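## 4. Empty Vessels and the Space Between Them

In the previous section we followed the kitchen things of our 13 participants from the cupboard to the table and back again, and we paid most of our attention to moments when something was being carried, filled, stacked or wiped. We would like to slow down now and spend a few pages with the vessels when they have nothing in them. This may seem an odd place to linger in a paper on tidying, and one of our early readers told us so very kindly, but the empty tray gave us more trouble in the coding than any other object in the study, and in the end it taught us a good deal about how people think of a table.

### 4.1 What the diaries say

The participants in the Gulthorpe study kept their placement diaries for 11 weeks, writing a line or two whenever they put a kitchen object down somewhere and left it there for longer than it took to turn around. We had printed enough slips for 3000 entries and received 2374 that we could read and use. The rest were blank, or soaked, or in one memorable bundle had been used for a very good lentil recipe.

The diary slip asked for the object, the place, and what the writer meant to do next. That third line was Ruan Adams's idea, and the rest of us resisted it for a while on the grounds that people would find it tiresome. They did find it tiresome, and they told us so in the margins, but it is the line we have gone back to most often. A bowl on a counter can be on its way to the cupboard, or waiting for the potatoes, or simply living there, and the first two lines of the slip look exactly the same in all three cases.

Full vessels were easy for the writers. "Beans, back burner, eat them." Empty ones made people hesitate. We find crossings-out, question marks and second thoughts squeezed in sideways. One participant wrote "roasting tin, table, getting ready," and then, under it in different ink, "or finished with." We first coded such slips as unclear and set them aside, until Gerrit Sibiya pointed out that the pile of unclear slips had a shape of its own. It was nearly all trays, tins, shallow pans and lidded boxes, and hardly any cups or saucepans.

### 4.2 Trays as places

Our reading, after a good many conversations over the pile, is that a shallow tray belongs to two families at once. It is a thing, and can be washed and put away like any other thing. It is also a place, in the sense that other things can be put in it and are then felt to have been put somewhere. A saucepan can be used that way too, and people do drop their keys in one, but they tend to laugh when they write it down. A tray does the job without any embarrassment at all.

When participants set out trays before starting on a job, they described the trays in the language of rooms and corners. One would be "for the small stuff." Another would be "where the lids go." Pravesh Adams, who transcribed most of the interviews, noticed that the word *in* was used in these passages long before there was anything in the tray. "The forks are in that one," a participant would explain, touching a tray that at that point held nothing, with the forks still in the sink. We have kept this phrasing in the transcripts as spoken, although it makes them a little dizzying to read.

This way of speaking was strongest when two trays of the same kind were used together. A single empty tray on a table drew a wide range of explanations, including the plain one that it had been left out by mistake. A matched pair drew a much narrower range. Of two like trays side by side, our participants almost always supposed that sorting was intended, and they went on to guess what the two groups might be: big and small, clean and not clean, mine and yours, keep and give away. The guesses varied with the household. The belief that there would be two groups hardly varied.

We should be fair to the exceptions. A retired baker in the study was firm in her view that two empty trays meant two batches of the same thing, and that anyone who saw sorting in them had never had to feed a wedding. We think she is right about her own kitchen, and her slips were coded accordingly.

### 4.3 The gap

The space between a pair of trays turned out to matter more than we had planned for, and we had no line for it on the slip. It came up in the interviews, usually by way of the hands. People moved their hands apart to show how far, and several got up and went to fetch something to demonstrate with.

Trays pushed together, edge against edge, were treated as one larger surface with an inconvenient ridge down the middle. Trays set far apart were treated as belonging to two separate jobs, possibly to two people. In between lay a distance that our participants found comfortable and could reproduce without trouble, though they could seldom say why they had chosen it. Gunnlaugur Thorlacius has suggested that the gap serves as a third place, where an object can wait while somebody makes up their mind. We have a certain amount of support for this in the slips. A garlic press, a single chopstick, and a lid that fit nothing in the house are all recorded as being "between the trays," and for each of them the third line reads as a question.

The gap also gives the fingers somewhere to go. Shallow metal trays with a rolled rim are picked up by that rim, and the nearer the neighbor, the more awkward the lift. Participants with stiff or sore hands mentioned this without being asked, and they left more space at the sides than the others did. We had not designed the study to look at comfort of this kind and would do so another time.

### 4.4 Neighbors at the edge of the table

No tray was ever alone on its table for long, and we owe the reader a word on the company it kept. The middle of the table was given up to the job in hand. The sides filled with things that were connected to the job loosely or through habit: stacks of food boxes, a rack for dishes, a roll of paper, a bag of something to eat. We call these the edge goods. They were described with real affection in some households, and with weary sighs in others.

Plastic food boxes were the most troublesome of the edge goods. They were kept with their lids on by those participants who had lost lids in the past, and with the lids apart by those who were short of room. A stack with its lids on takes up a surprising amount of table, and it leans. The participants who used the Shezi lending shelf, where boxes come and go among neighbors, nearly all kept theirs closed, so that a box and its lid would leave the house together.

The dish rack behaved differently. Most households regarded it as furniture, something with a proper spot, and its move to the side of a working table was noted in the diaries as an event. One Friday slip says only "rack has moved over, big day." Snacks were hardly recorded at all, although every one of our visits found some within reach, and we suspect that a bag of snacks is felt to be part of the person working and hence not a thing that has been put down.

### 4.5 An arrangement for discussion

When we brought the participants back in February, we wanted to talk with all of them about the same kind of tabletop, since their own kitchens differed so much that comparison was hard. One such tabletop is shown in Figure 4. It has the matched pair, the gap and the edge goods, and it has no food in the trays. The table is in a large room, with clothed mannequins standing beyond it.

Tshepo Engelbrecht led these conversations and began each one with the same small invitation, which was to say what the table was waiting for. We had tried "what is happening here" in a first round and found that it sent everyone off looking for a story. The question about waiting kept the talk close to the trays, and it let people be brief if they wished to be. Few wished to be.

**Figure 4.** Two empty stainless steel trays set side by side, with lidded food storage containers and a wire dish rack along the right edge of the table.

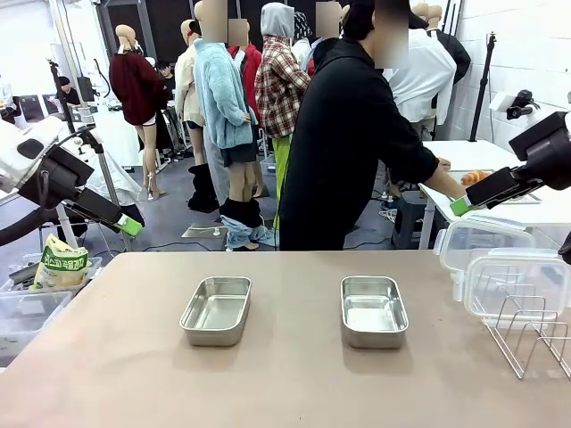

The answers were sorted by the same codes we had used for the diary slips, with one addition for the gap, and any answer that fitted two codes was entered under both. The baker asked for hers to be entered under batches, and it was.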